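FOR IMMEDIATE RELEASE
21 January 2025

Rastow opens Garora planning desk for two-arm robot buyers

Simulated rooms before purchase orders. That's the short version.

Rastow today opened Garora, a planning service for hotels, care homes and rental operators budgeting for their first two-arm robots. Buyers send in floor plans and a task list. Garora runs the tasks in rendered rooms and sends back a cost sheet: units, spare grippers, charging, floor work, staff training, service contract.

Pilot ran from August with 13 sites. Quotes now take 30 days, start to finish. Two sites droped a planned second unit after seeing thier numbers and put the money into service cover instead.

Lease and purchase figures come on the same sheet, over 2 budget years. Integration is handled by Srour. Room models by Nundari, furniture and drawers included. Customers can bring their own integrator, no extra fee.

Bookings open now for sites in planning. Existing pilot customers keep their rates. Price list on request from the Rastow press office, review access too. 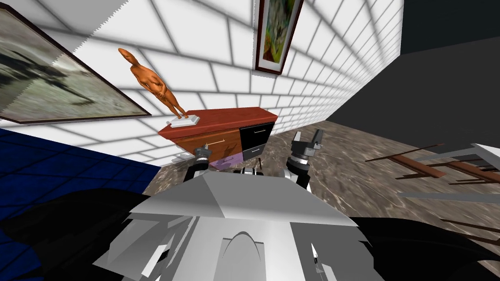
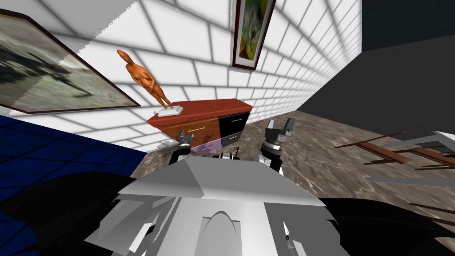 Simulated two-arm robot in front of a low cabinet with drawers, both renderings. Free for editorial use, credit Rastow.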